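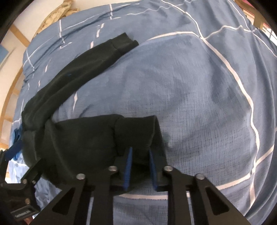

Black sleeve top on the blue duvet, a fold of it between the fingers.

Notes from the open day at Zoltia, typed up on the train so excuse the mess. Went in December, got there late, missed the welcome talk. Coffee fine. Coats piled on a chair by the door, which felt about right for the topic.

Question I went in with: can a machine do my laundry yet. Short answer no. Longer answer, it can do bits.

Upstairs is the home chores floor. Beds, a sink, shelves. Clothes are the hard part, everyone says so. A mug is always mug shaped. A black top dropped on a bed is a lump with a sleeve coming out, and the cuff can be folded back on itself, and first you have to work out which bit is the edge. People do the chore by hand with the gripper tool, over and over, and the arms learn from that. Danica Holub ran our tour and let us try. I got hold of the fabric on the 3rd go. Pinch too shallow and it slides out, press too hard and you pick up the duvet as well. Harder than it looks!

Then the arm demo, a system called Sellus. Towels: good. 11 tries while I stood there, 8 folded well enough for my cupboard. Long sleeves: not good. It got one sleeve across, lost the other, started again, lost it again. A man next to me said his teenager is worse. I timed one top at 34 seconds before they stopped it, still not folded. Danica didn't dress it up, said sleeves are what they work on most and she wouldnt put a date on it.

Downstairs, shop-floor stuff, run with Adomaitis. Much further along. Boxes from cart to shelf, labels facing out, hardly a miss. Same boxes every time though. I asked what happens with a crushed one and was told it gets set aside for a person. Fair enough.

Kodmont had a stand too, floor cleaning mostly, didnt stop long becuase the queue was silly.

Would I go again, yes. Wear comfy shoes, get there before the talk, do the upstairs first as it fills up after lunch. Parking is round the back, the sign is tiny. Still folding my own tops for now.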